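Forum > Roboterarme und Greifer > Störungen und Sicherheit

Thema: Arm läuft nach Schutzhalt einfach weiter -- wer kennt das?

drehmoment_fan
2025-08-06
Hallo zusammen,
ich muss euch was erzählen, weil ich seit gestern Abend an nichts anderes denke. Wir sortieren mit dem Arm Spielzeug aus einer Metallwanne, alles bunt durcheinander, Bälle, Stachelbälle, Steckteile, und es macht einen Riesenspaß, dem Ding dabei zuzuschauen! Steuerung ist Cerulura, die Greifplanung macht Nomance.
Gestern dann Folgendes: Kollege greift von der anderen Seite auf den Tisch, der Arm geht sauber in den Schutzhalt, alles wie es soll. Kollege zieht die Hand zurück. Und nach 3 Sekunden fährt der Arm von allein wieder los und macht den angefangenen Griff fertig. Keine Quittierung, kein Tastendruck, gar nichts. Niemand ist verletzt, die Geschwindigkeit ist bei uns auf 40 Prozent begrenzt, aber erschrocken sind wir beide ordentlich.
Im Log steht Meldung 1.515 und sonst nichts. Kennt die jemand?

klemmbacke
Uff. Gut, dass nichts passiert ist. 1.515 hatte ich auch schon, das war bei mir "Bereich wieder frei". Die Meldung ist also nur die Folge. Interessant ist, wer danach die Freigabe gibt. Schau mal in den Sicherheitseinstellungen nach, ob der Wiederanlauf auf automatisch steht. Nach dem Update im Mai stand der bei mir plötzlich anders als vorher.

drehmoment_fan
Wow, das ging schnell, danke! Steht auf manuell. Habe ich eben zweimal nachgesehen und ein Bildschirmfoto an den Kollegen geschickt, damit ich mir selber glaube.

nullpunkt77
Dann würde ich sagen: Greifplanung. Nomance schickt den letzten Zielpunkt immer wieder, solange der Griff nicht als erledigt gemeldet ist. Wenn die Steuerung den Schutzhalt nur als Pause behandelt, nimmt sie den nächsten Zielpunkt eben an. Das ist an sich ein feines Verhalten, wenn einem mal ein Ball wegrollt, der Arm probiert es dann ganz geduldig neu. Aber eben nicht nach einem Halt.

klemmbacke
Da widerspreche ich. Eine Planungssoftware darf nach einem Schutzhalt überhaupt nichts mehr bewegen können, egal was sie schickt. Wenn sie es kann, liegt der Fehler in der Sicherheitskette und nirgendwo sonst. Bitte nicht in der Planung herumflicken und dann denken, es wäre gut.

nullpunkt77
Im Prinzip ja. Ich habe auch nicht geschrieben, dass man den Rest so lassen soll. Aber man will doch wissen, woher der Fahrbefehl kommt!

wanne_voll
Ich klinke mich mal ein, weil ich fast den gleichen Aufbau habe (und genauso verliebt bin in das Ding). Zwei Fragen:
1. Läuft das Lichtgitter direkt auf den Sicherheitseingang oder über die Urquhart-Box?
2. Welche Version hat die Box?
Bei mir hing nämlich alles an der Box. Die hat das Signal des Lichtgitters auf den normalen Pausen-Eingang gelegt, und der braucht keine Quittierung. Von außen sieht das haargenau aus wie ein Schutzhalt, der Arm bleibt stehen und alle sind zufrieden.

drehmoment_fan
Über die Box, Version 6. Ich gehe gleich rüber und schaue mir die Klemmen an. Das wäre ja irre, dann hatten wir womöglich die ganze Zeit nie einen echten Schutzhalt!

klemmbacke
Vor dem Nachsehen bitte stromlos machen. Und bis das geklärt ist, bleibt der Arm aus. Auch für "nur mal kurz testen".

drehmoment_fan
Ist aus, Hauptschalter ist abgeschlossen, Schlüssel liegt bei mir.

stachelball
Jetzt mal langsam. Bei 40 Prozent und einem runden Greifer, der Plastikbälle aufhebt, reden wir nicht über eine Presse. Ich finde es super, dass hier so genau hingeschaut wird, aber gleich alles abschließen? Wir haben unseren Arm ganz ohne Lichtgitter und passen halt auf.

wanne_voll
Aufpassen hat der Kollege ja auch gemacht. Er hat gesehen, dass der Arm steht, und hat sich darauf verlassen. Bei dir verlässt sich wenigstens keiner auf etwas, das es nicht gibt. Empfehlen würde ich es trotzdem keinem.

klemmbacke
@stachelball: 40 Prozent sind im Gesicht immer noch unangenehm. Man beugt sich über so einen Tisch schneller, als man denkt.

stachelball
Okay, das mit dem Vorbeugen ist ein Punkt. Ich bleibe dabei, dass man es auch übertreiben kann, aber ich lese gespannt mit.

drehmoment_fan
Sooo, Rückmeldung! wanne_voll, du bist großartig. Es war wirklich die Box. Das Lichtgitter lag auf dem Pausen-Eingang, und zwar nur einkanalig. Der Sicherheitseingang war mit einer Brücke belegt, vermutlich noch von der Inbetriebnahme. Darum stand der Wiederanlauf brav auf manuell und hat sich nie gemeldet, er wurde ja nie gefragt.
nullpunkt77 hatte aber genauso recht: Im Log der Planung sieht man, wie der Zielpunkt die ganze Pause hindurch weitergeschickt wird.
Brücke ist raus. Die neue Verdrahtung macht jemand von Plukside, die haben uns die Zelle damals abgenommen und waren am Telefon ziemlich still. Vorher wird nichts eingeschaltet. Ich freue mich jetzt schon wie ein Kind auf den ersten Lauf danach!

nullpunkt77
Sehr schön gefunden! Lass dir von denen auch die Prüfung schriftlich geben, mit ausgelöstem Lichtgitter mitten im Griff.

klemmbacke
Und den Not-Halt gleich mitprüfen. Wo eine Brücke steckt, steckt gern noch eine. Hast du ein Bild vom Aufbau? Mich interessiert, wie nah man da an der Wanne steht.

drehmoment_fan
Not-Halt steht auf der Liste, danke. Bild ist von vor dem Vorfall:
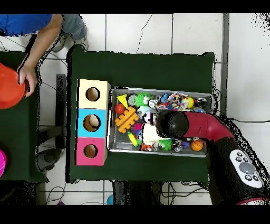 Arm über der Wanne, gegenüber greift jemand nach dem orangen Ball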